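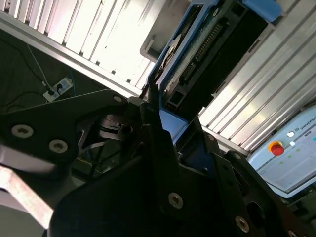
Workshop notes: slotted extrusion and board frames at Hamness

Kevser Tokgöz

The upper benches at Hamness have been moved over to slotted aluminum extrusion. The old welded supports are in the metal store and can be cut up for stock once the paint has been stripped from the ends. This item covers how the new framing is put together, how circuit boards are to be held on it, and what has changed in the stock drawers.

Framing

The long rails are 1090 mm and the cross rails are 600 mm. Both have 8 mm slots and take the same nuts. Lengths were cut by Fivwood and arrived square at the ends, with a burr on the inside edge of the slot on most pieces. Anyone drawing a new rail from the rack should run a flat needle file along the slot mouth at each end before trying to slide a nut in. A nut forced past a burr raises a curl of aluminum that then travels down the slot and jams the next one.

Corner joints use cast brackets with two screws per leg. Set the joint finger tight, check the diagonals of the rectangle against each other, and then tighten in turns from one corner to the opposite one. The first bench was tightened corner by corner around the perimeter and ended up slightly out of square, which showed when the board frames were fitted and one of them would not sit flat. It has been loosened and reset.

Drop-in nuts and slide-in nuts are both in use. Slide-in nuts stay put better under side load and should be used at the corners and for anything that will be left in place. Drop-in nuts are for accessories. When fitting a drop-in nut, watch the screw head as it comes tight: the nut has to rotate a quarter turn to catch under the lip, and if it fails to rotate the screw feels firm but pulls straight out by hand. Tug every one of them after tightening.

Wide panels of the same profile are available for places where a flat surface is wanted. They are heavier than they look on the drawing and need support at both ends. The grooves collect swarf, clipped wire ends and solder beads. Vacuum them with the narrow nozzle before a board goes anywhere near them. Compressed air moves the debris to the next bench and is no longer permitted in this area.

Board frames

Boards should be held in a frame and clear of the rail. Bare aluminum extrusion with a clear anodized finish is often treated as if it were insulated. The anodized layer does not conduct well, but the cut ends are bare metal, and so is any point where a bracket or a washer has scratched through. A board laid directly across two rails can short between pins on its underside. We lost a Rondonuwu interface board this way in February, and the damage was limited to one regulator only through luck with the fuse.

The following applies to any board being mounted:

Support the board at its edges or at its mounting holes. Do not use a connector as a support point.

Keep header pins away from the mouth of a slot. A loose washer sitting in the slot will find them.

Leave enough space around a long header for the plug and for the fingers pulling it. Ribbon cable should come away from the header without a fold in the first stretch.

Mounting screws on the board side are to be tightened with the small hand driver, never the powered one.

Boards may be set at an angle to the rails where that gives a better cable run. There is no requirement for them to line up with the framing, and several of the neater layouts so far do not. What does matter is that the frame is fixed at two points at least, so that pulling a plug does not swing it round.

Boards waiting for rework go in the tray with the conductive foam, pins down. Please write the fault on the tag. "Not working" has been seen on several tags and tells the person doing the rework very little. A useful tag gives the connector, the supply voltage that was applied and what was measured.

Fasteners

Socket head screws are now the standard for all framing and brackets. Cross head screws have been taken out of the bench drawers and moved to the general store. The drawers are sorted by thread first and by length second, which reverses the old order. Keisha Kowalczyk has relabeled the fronts, and the old labels on the drawer sides should be ignored until they are peeled off.

Two points on hex keys. Ball-end keys are for running a screw down at an angle and should not be used for final tightening, as the contact area is small and the socket rounds out. Keys with a twisted or rounded tip are to be thrown in the scrap bin and not returned to the rack. Grinding back the tip is acceptable for straight keys if the end is finished flat.

Thread locker is not to be used on the extrusion nuts. It runs into the slot and sets there, and the nut then has to be drilled. If a joint keeps working loose, check first whether the screw is bottoming in the slot before the bracket is clamped. This was the cause in every case examined so far, and a screw one size shorter cured it.

Glare

Complaints have been received about reflections from the rails under the bench lamps. The grooved faces throw the light back in bands, and markings on a board lying between two rails can be hard to read. Moving the lamp to the side helps more than dimming it. Strips of matte black slot cover have been ordered from Flestesier and will be cut to length on arrival. They press into the slot by hand and also keep debris out, so slots not in use should be covered as a matter of routine.

Still open

The grounding of the framing has not been settled. At present each bench has a single bonding wire from one corner bracket, with the anodizing scraped back under the ring terminal. Resistance across the far joints varied more than expected when measured, depending on how far the bracket had bitten into the surface. A serrated washer at each joint is being tried on one bench. Results will be given in the next issue.

Requests for cut rail go on the sheet beside the saw, with finished length in millimeters and the number of pieces. Offcuts long enough to take two nuts are worth keeping and go in the lower rack.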